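**Leader arms or hand guiding for cloth? Going round in circles**

### viera_machala

Third evening on the pink top and I'm still rubbish at it. I'm driving the two arms from a pair of leader arms and I can get hold of the cloth all right, but I keep taking too much of it. You want a little bit of hem and you end up with half the garment coming along for the ride! The wrist view does help when I remember to look at it (mostly I'm staring at the arms like it's a crane at the fair).

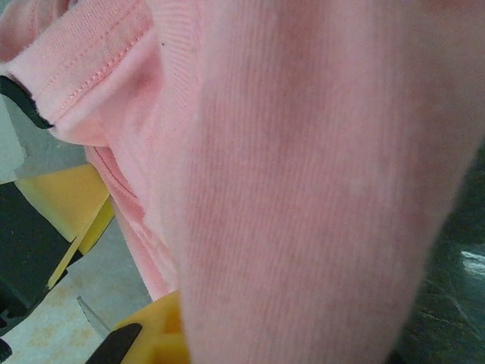 How many demos do you need before it's worth training on cloth?

A couple of hundred decent ones will get you something that moves sensibly, and after that it's mostly a matter of how varied your starting heaps are.

Anyway, my real worry is whether I'm using the wrong method. A mate at Flornitz swears by taking hold of the arm and moving it by hand. Would I be daft to switch?

### grecu_bench

Not daft, but I wouldn't. When you push an arm about by hand, your own hand is in every camera view, and then the policy learns with a big pink thumb in shot that won't be there later. Fine for pegs and drawers where you can replay the joint positions afterwards. Try replaying a jumper. It never lands the same way twice.

Also you've got two arms. Who's holding the other one?

### njoroge_k

Going to disagree a bit. I taught the Claretti arm by hand for most of June and I got a far better feel for how hard I was pulling. With leader arms you feel nothing at all, so people yank. I did 4 sessions each way and my hand-guided folds were neater, full stop. Slower though, I'll give you that.

Viera, are you moving both arms at once, or one then the other?

### viera_machala

One then the other at the moment. I start with the right because it feels natural, and the left just hangs about with nothing in its gripper until I've got a bit of cloth up. Basket stays in the back left corner the whole time so I don't have to think about it.
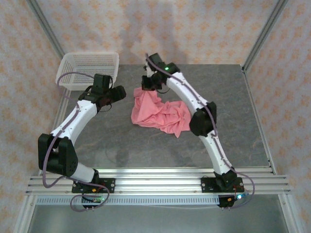

### grecu_bench

There's your trouble, or some of it. If the left arm waits while the right one has a think, the policy will learn the waiting as well. Our set had 1,722 episodes and we kept 1,603, and nearly everything we binned was somebody dithering. Our good ones came in at 21 seconds. Practise it without recording until you can do it without stopping, then switch the recorder on.

Njoroge, neater for you, fair enough, but did the policy come out neater? That's the bit I'd want to see.

### njoroge_k

Touché. The policy was about as good as my teleop one. Slightly worse on sleeves. I still think the feel matters and I'd happily pay for leader arms that push back.

### viera_machala

Right, had another go after tea with no recording, and slowing my squeeze down made more difference than anything. I used to clamp shut the moment I was near the cloth. Now I get both fingers down by the fabric, close gently and have a proper look before I lift. Going by the wrist camera I'm still too greedy, mind.

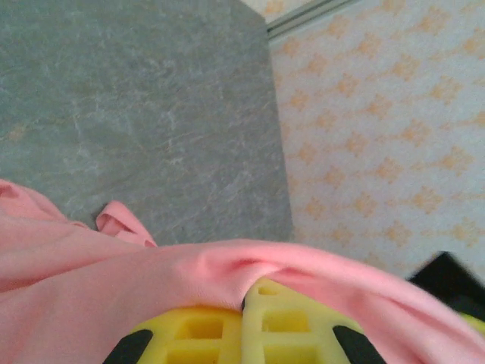 My new rule is that I don't pull until I've checked what's between the fingers. I was doing that from the side before and guessing. From the wrist you get the two yellow fingers right at the bottom with the crease pinched between them, and there's a little flap sticking up on the left that I'd have missed completely from my chair. If I'd been after a corner I'd have let go and gone again. Do you lot keep the re-grabs in your recordings, or start over?

### grecu_bench

Keep them, if they're quick. A missed grab followed by a good one is worth having. Bin it if you sit there sighing in between.

### njoroge_k

Agreed for once. Keep a few with an ugly start too, cloth all bunched up, and don't flatten it for the robot before you hit record. I did that for a week and it only ever worked on flat ones.

### viera_machala

Ah. I have been flattening it. OK, back to the heap tomorrow, leader arms it is, and I'll post the numbers once I've got enough to train on.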